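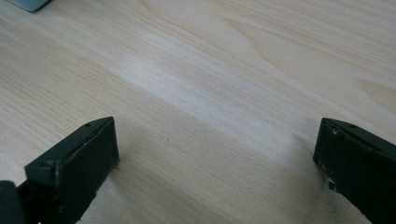
Wednesday, after lunch

Equipment list for next year, second try. The first list was sent back from Pledthorpe with the remark that I mixed repairs and new purchases in one table. This is correct, I did. So now I write them separately, and I keep my thinking in the notebook so that everybody can follow it later.

**Repairs and wear parts**

Fingers for the hand-held grippers. The edges get chips and scratches, and at the moment we change them only when somebody complains. I would like a fixed stock, 2 pairs per gripper, kept in the drawer with the screws. Hendriks can make them from our drawing, but their minimum order is 30 pieces. It is more than we need for the year. On the other hand the price per piece is much lower than for a small order from Jikico, and the drawing will not change before the Sedummont project is finished. I am in favor of Hendriks. Still to ask: can they deliver the same dark green? For the recordings I prefer not to have two colors of finger in one set.

Cables. Each gripper has its own cable, and it hangs down beside the operator's arm the whole session. The length is okay for standing work. When the operator reaches over to the far side of the table I am not so comfortable. I put spare cables on the list and also one longer type to test, with a plug that can be locked.

**New purchases**

1. A third hand-held gripper, as reserve. We always work with a pair, so when one goes to repair, the table stops. Jikico gave a delivery time until December if we order this month. Their offer is valid for 70 days, I wrote the end date on the folder.
2. Soft pads for the fingers. Socks are thin and the pinch must be quite exact. I do not know yet if pads make it better or worse, so I ask for one sample set only and not the full quantity.
3. More baskets and more fabric things. Cheap, can go on the small materials budget and does not need a signature.
4. Light. The table is good enough but the area behind it is dark. One more lamp on a stand, dimmable. I have no price for this. Low priority. 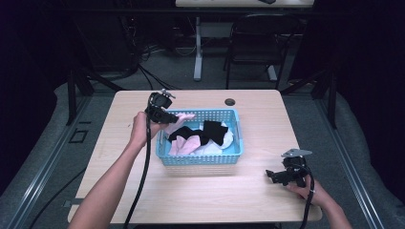
*Sock task with both grippers, blue basket.*

About point 3: with only this kind of basket the data will be too similar. The perforated one is nice to have, the fingers can possibly get caught in the holes and this is a case we want to record. But I would add one with closed sides and one that is lower. Also towels, small ones, and some socks with a pattern. Plain socks are in the majority now.

**What I took off the list**

The two-arm robot. I still think we need it for Sedummont, but the price is in another category and it must go through the investment plan, with other forms and other deadlines. If I leave it in, the complete list waits for it. I will write a separate page, with floor space and power. Question for this page: does the robot go at the same table, between the rails, or do we need a second place? I must measure first.

**To do**

- write to Hendriks about the color and the lead time
- ask Jikico if the reserve gripper comes calibrated or if we must do it here
- lamp: two offers
- check which cost center was used for the rails, I find no entry for it
- send the list to Pledthorpe again, as two tables this time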